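Proditz Newsletter for Shared Houses
Call for participants: how do people cook when they live with others?

We are preparing a small study about cooking and eating in shared apartments, and we look for people who want to take part. The study is made by Clatel, a reading and writing group in Drerby, and the results will be printed in this newsletter in June.

You can apply if you live with at least one person who is not from your family, and if you prepare a warm meal at home on most days. You do not need to cook well. Soup from a package is also a meal for us.
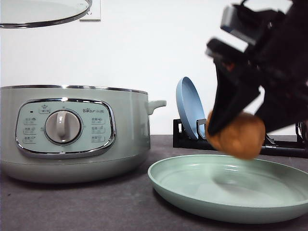 Do all the people in my apartment have to join?
One person from each apartment is enough, but the others should know that you are writing about the common kitchen.

Participants keep a food diary for 4 weeks. In it you write what you cooked, who ate it, what it cost and who cleaned afterwards. One entry takes around 5 minutes. After this we invite you to one conversation in the Echeverría reading room, with coffee.
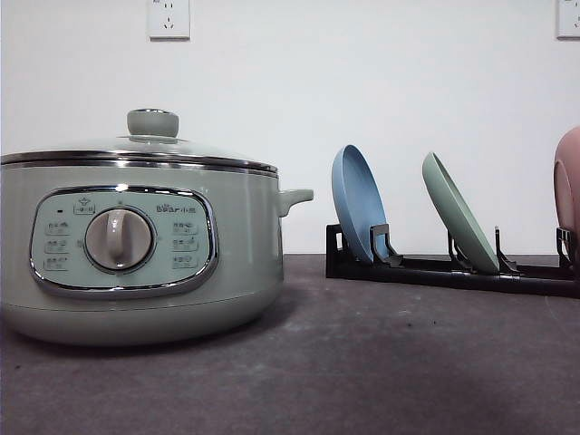 Issue 1097

We are especially glad to hear from people who work at night, because their meals were missing in our first study. Students are welcome too, but we already have many of them.

The diary can be on paper or on your computer. We will not print your name or your address.

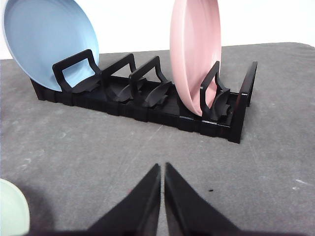
For the full diary and the conversation you receive a grocery voucher. If you stop earlier, please tell us, and we will still read with interest what you have written.

To apply, send us a short letter with 3 things: your age, how many people live in your apartment, and the last meal you cooked there. Letters must arrive by 16 October 2018. They can be left in the box at the reading room entrance.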